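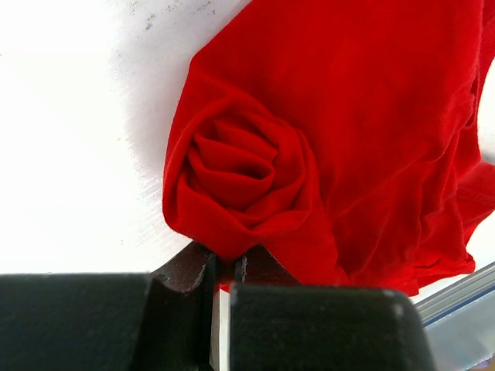 ## Garment room walk-through, folding and finishing tables

**Place:** Zamine Textile Care, Virkville, back room
**Walked by:** Nelly Espinoza
**Comments read and answered by:** Sharada Kaimal
**Started:** 7:40 in the morning, before the first carts came down

Good morning, everybody, and thank you for keeping the aisle clear for me this time – it made the whole walk much more pleasant. Same layout as last month. A checked box means I was happy with it, an empty box means somebody needs to do something, and the comments are me thinking out loud. Please read the comments too, even if your table got all its checks!

### 1. Table tops

- [x] Surface smooth, no chips or raised edges that could snag a knit
- [x] Table steady when leaned on
- [ ] Surface free of dust and specks before garments go down
- [x] Nothing sharp left out (pins, seam rippers, tag guns)

**Comment:** The white tops are lovely for showing up dirt, so let's use that. There is a little patch of gray specks near the red piece, the kind of thing you stop noticing after your second cup of coffee. It may be dust or it may be marks in the surface, and I'd like it wiped and looked at again so we know which. A damp cloth first, then a dry one. If the specks are still there afterward, put a bit of painter's tape beside them and write it on the sheet, and I'll come and try the Rirnitz cleaner on them myself.

**Comment:** I've also had a question about the faint streaky look some of the white surface has when the light comes across it. Run your palm over it. If it feels smooth, leave it alone and carry on. If you can feel a groove, that's a repair tag.

### 2. Garments on the table

- [x] One garment at a time on the table top
- [ ] Garment laid flat before anyone starts to fold
- [ ] No twisted or knotted cloth
- [x] Light-colored pieces kept apart from the reds

**Comment:** The red one is my teaching piece this month, and I mean that kindly. Look at the left side of it, where the cloth has been twisted and gathered round on itself until it looks just like a rose, curls inside curls, with a dark little pocket in the middle. I'll admit I thought it was pretty! But a soft knit shouldn't be left sitting like that. A twist that tight can pull the fabric out of shape, and anything small that has dropped into the center (a pin, a tag barb) is going to find somebody's fingertip.

So, for a twist like that:

1. Look into the center before you put your fingers in.
2. Open it from the outside loops and let the middle come loose last.
3. Lay your hand flat and smooth toward the hem.
4. Check the opened patch for pulls, then fold as usual.

Please don't yank it open from one end. I know it's faster. We had 317 knits through here in December and the ones that came back to us for stretching were nearly all pulled that way.

**Comment:** The other side of the same piece is bunched up in layers, with bits of the white table peeking through between them. Crumpled is easier to put right than twisted, but spread it all out before folding, or you end up pressing the wrinkles in for the customer. The hem is wavy as well. Line the hem up first and the rest of the shirt will mostly follow, which is what my mother taught me at the kitchen table and I have never found a better way.

### 3. Edges and rails

- [x] Metal edges and rails free of burrs
- [ ] Hems and sleeves kept clear of the rail

**Comment:** The lower hem of the red piece finishes just short of the silver rail. Just short is too close for my comfort. Give it a hand's width, please – a loose hem wanders when you start smoothing, and a rail is a fine place to catch one.

### 4. Light

- [x] Table brightly and evenly lit
- [x] No flicker
- [ ] Spare tubes in the cupboard

**Comment:** Very good light on the white top, bright enough to see every crease in a dark color. The spares are down to one box, so I've asked Awasthi to add them to the next order. Watch the shadow a thick pile of cloth throws beside itself, all the same. I lost a pair of thread snips in one for a whole afternoon.

### 5. Floor, aisles and carts

- [x] Aisle at least 30 inches clear
- [x] Mats flat, corners down
- [ ] Cart brakes holding
- [x] Exit door opens fully

**Comment:** Cart 145 rolls with its brake on. I've tied a yellow tag to it and parked it by the office, so please leave it there, however short of carts we get.

### 6. First aid and paperwork

- [x] First aid box stocked
- [x] Extinguisher tag in date
- [ ] Last month's open items closed

**Comment:** Repair request 1756 (the squeaky foot pedal) is still open, and that's my fault for filing it under the wrong room. I've moved it over.

### To do before the next walk

| Item | Who |
|---|---|
| Wipe and recheck the specks on the white top | Morning folders |
| Open out the red knit and check it for pulls | Nelly |
| Brake on cart 145 | Sharada to call it in |
| Light tubes | On order |

**Reply from Sharada:** Thank you, Nelly, all agreed. I'll go over the four steps for twisted knits at the start of shift and pin them up beside the sink, where people have a minute to read. Could you keep the red shirt back for me once you've checked it? I'd like to show the new starters how to line up that hem. The brake man can come at 2:15.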